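Splitting long recordings into steps with Ustum

If you've ever tried to teach a planner from recordings of people doing kitchen jobs, you'll know the boring bit comes right at the start. You have a long clip, somebody does six different things in it, and before any of it is useful you need to know where one step stops and the next begins. I used to do this by hand with a scrub bar and a spreadsheet. Then I moved the whole job over to Ustum and I've been cheerfully boring people about it ever since!

This tutorial goes from a raw recording to a list of labelled steps that a planner can read. You'll need Ustum installed, the Barex hand tracker (the small model is fine) and a folder of head-height clips. I'm working on Linux, but the commands are the same on a Mac.

Step 1: Set up the project

Make an empty folder and run:

ustum init clomgate

Clomgate is just what I called mine, after the kitchen counter set I work with. It has 171 clips in it, all of people moving cups, glasses, plates and trays. Copy your clips into the "raw" folder, then open settings.txt and check these two lines:

rate = 60
hands = both

The rate has to match your recordings. Mine are at 60 frames a second. If you get this wrong nothing will crash, the cuts will simply land in odd places and you'll spend an evening blaming the tracker. (I did. It was a long evening.)

Step 2: Run the hand tracker

ustum track --with barex

Barex goes through every clip and writes out the position of each fingertip, the palm direction and a score between 0 and 1 for how closed the hand is. Left and right are kept in separate files, and I love this about it, as so many tools squash the two hands into one track and you can never get them apart again.

Let it run while you make some tea. When it's done, open one result in the viewer with "ustum view" and drag through it slowly. Look for places where the two hands swap names. It mostly happens when the arms cross, and pressing X in the viewer swaps them back from that point on.

Step 3: Find the contacts

This is the fun part. Ustum looks for moments when a hand closes near an object and calls that a contact. Start with the default settings:

ustum contacts --closed 0.6 --hold 3

The "hold" number is how many frames the hand must stay closed before it counts. With 3 you catch quick grabs without picking up every twitch.

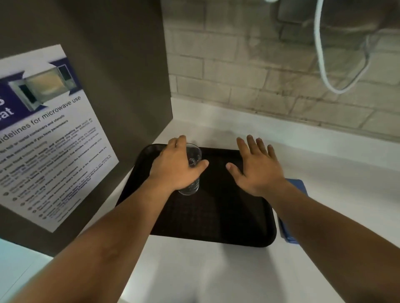 Glass is where the defaults struggle most. The object finder is looking for edges and colour, and a clear tumbler hasn't got much of either, so you often get a hand that is plainly wrapped round something and a contact list that says it's holding air. My fix is to trust the hand shape over the object finder for anything see-through. Add this to settings.txt:

clear_objects = glass, tumbler, jug
clear_mode = hand_first

Run the contacts again and compare the two lists. The first time I did this I got a whole batch of missing grasps back and made a very undignified noise at my desk.

The other thing to watch is the hand that isn't holding anything. An open palm close to a tray can look like a touch if you only go by distance. Turn on "need_closing = yes" and Ustum will ignore a hand that stays open the whole time. Do leave it off for clips where people push things flat-handed, though, or you'll lose every single push.

Step 4: Cut and name the steps

ustum cut
ustum name --words jia

Jia is the word list. It's a plain text file of verbs (reach, grasp, lift, place, push, let go and so on), and each one has a little rule next to it. You can add your own verbs, and I'd encourage it! I put in "steady" for when one hand holds a thing still and the other does the work, and the plans read far better for it.

A finished step looks like this:

left: grasp, tumbler
right: open, no contact

Short, readable, and you can fix a wrong one in any text editor.

Step 5: Check before you export

Open a handful of clips and play them with the labels showing. I pick the messiest ones on purpose. If a cut comes a touch early, raise "hold" by one and run the contacts and cuts again. If the names are wrong but the cuts are good, edit the Jia rules and only repeat the naming, which takes seconds.

Then export:

ustum export --for planner

You'll get one file per clip, with the steps in order and both hands side by side. Keep the tracker output too, as you'll want it the next time you change a rule.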